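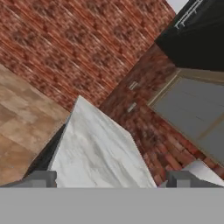
What does a shared workshop need before it can start on a kitchen arm? A simulated kitchen that runs on the machine already on the bench, one arm model with its joint limits set right, and someone willing to reset the thing all evening. Hardware can wait.

3. Build and setup

3.1 Workshop and software

All work was done at the Dollov shared workshop. Members pay by the month and get a bench, a locker and whatever power is left on the circuit. We had one desktop, bought used, and the simulator ran on it next to a drill press. Not ideal. The scene files were put together by Larysa Yurchenko, the arm control by Zeeshan Bugti. Rukhsana Bukhari kept the logs. Everything sits in one repository under the name Xaba, config files included.

We picked a kitchen early on. The plan for the real build is a bench arm in the workshop's own tea corner, so counters, cabinets and a narrow walkway were the things to practice on. Textures were left at default. Lighting too. We spent the time on contact settings instead, which took most of May and still aren't great - thin objects slide when the fingers close too fast.

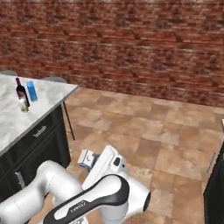
Control is plain. A person steers the hand with a game controller, the pose goes through an inverse kinematics step, and the joint targets are smoothed before they reach the arm. We tried it without smoothing first. Bad idea, the wrist chattered and two operators gave up on it. Gripper open and close is on one trigger. Each attempt is stored with joint positions, gripper width and the camera views, then the kitchen is reset from file. Reset was slow at first becuase every mesh got reloaded. Rizwan Naqvi fixed that by keeping meshes in memory and only moving the poses back.

We recorded 400 attempts with 13 operators, all workshop members, most with no robot background. Each got 40 seconds per attempt. No practice run. An attempt that went over time was kept and marked, not thrown out.

3.2 Object placement and approach

Placement matters more than we expected going in. With one item alone on a counter, operators come in from any side and it hardly shows in the logs. A group is harder. In the layout of Figure 1 the blue carton stands right beside the wine bottle, with the small box in front, so the gripper comes at the carton from its open side and the bottle stays out of the way. We wrote this up as a rule for the planner: take the side with no neighbor, even when the path is longer. Operators were not told about it.

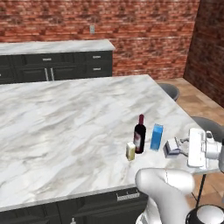
Figure 1. Gripper near the carton, kitchen island layout.

The planner reads item poses straight from the simulator, so no vision step yet. That is a shortcut and the real arm won't have it. Anum Kiani is working on a marker based version with printed tags, to be tested on the Drarard frame once the base plate is cut. The rule itself needs only a rough outline of each item, bottle and carton alike, plus a clearance value. We use the same clearance for everything. Tall items probably should get more, a bottle tips easier then a box, but we did not tune it per item.

Known problems with the setup: the smoothing adds lag, floor contact is stiffer than it should be, and the logs from the first evening have wrong time stamps. Those are left in the set with a flag. Section 4 gives results with and without them.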